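Chapter 7
Returned Goods and Secondhand Stock

When a customer sends something back, the sale is undone but the item still exists. It has to be moved, checked, priced and put somewhere, and each of those steps costs the seller money. This chapter looks at how businesses handle returned goods, how they decide what an item is worth the second time, and how the results show up in the accounts.

After reading this chapter you should be able to:
explain the difference between a refund, a credit and an exchange
describe the main ways a returned item can be graded
calculate the net recovery on a batch of returns
record a write-down to resale value

7.1 The Stendside store

Panagiotis Bošković manages a store in Stendside that sells household goods and toys for a retailer called Fistar. In November the store took back around 2,000 items. Most were unopened and went back on the shelf at full price. The rest had been opened or used, and Fistar's policy did not allow them to be sold as new.

Bošković had 2 choices for the opened items. He could mark them down and sell them in the store, or he could sell them in bulk to Dalsgaard, a wholesaler that buys mixed lots at a fixed price per pound. Marking down brought in more per item, but it took staff hours and shelf space during the busiest part of the year. The bulk sale brought in less and was finished in an afternoon.

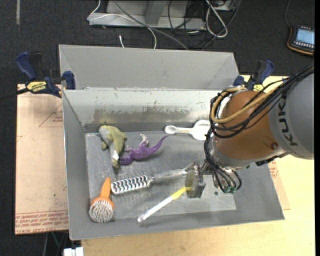

Small, low-priced goods are the hardest case. Checking a toy that sells for a few dollars can take as long as checking a lamp that sells for forty. If the labor cost of grading is higher than the expected resale price, the item should not be graded one at a time - it should go straight into a mixed lot.

Net recovery is the resale price minus all costs of handling the item after it comes back. Shipping, inspection, repacking and storage all count. The original purchase cost does not, as it was paid before the return and stays the same whichever choice the manager makes. Section 7.2 sets out the 3 grades used in most return policies and shows how to work out net recovery for each.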